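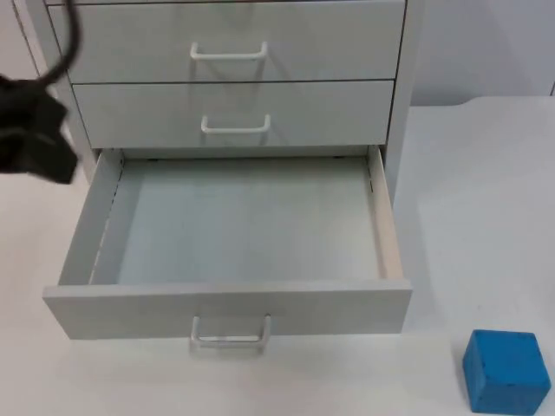
25/12/2018

Ate too much, slept on the couch, and then got into it with Niamh over whether a machine will be putting our laundry away by the time we're old. She says yes, easily. I say I'd settle for one that can open a drawer, drop something in and shut it again without me standing there holding my breath!

Because that's the thing with chores – they're all drawers, really. Socks, forks, the bag of dead batteries. I timed myself tonight (yes, on Christmas, don't judge) and got 6 forks and 4 spoons put away while I was talking and looking out the window. Bernd at Skullum has been saying "2 more years" for as long as I've known him. His shop still has people sorting the screws by hand, and he admits they're faster when somebody shoves a bin out of place.

A foam block in a plain white drawer, fine, I'll believe that one. My kitchen drawer has a whisk that jams it shut every single time, and I've lost to that whisk myself.

Niamh bet me a dinner. I took it. Now I have to go find the good scissors.

Last updated: December 2018

Comments

Ineke Verbeke: Mine can vacuum and that's it. It's scared of the rug.

Hauke Steinbach: Team Niamh. Start saving for that dinner.

Ineke Verbeke: Throw out the whisk!!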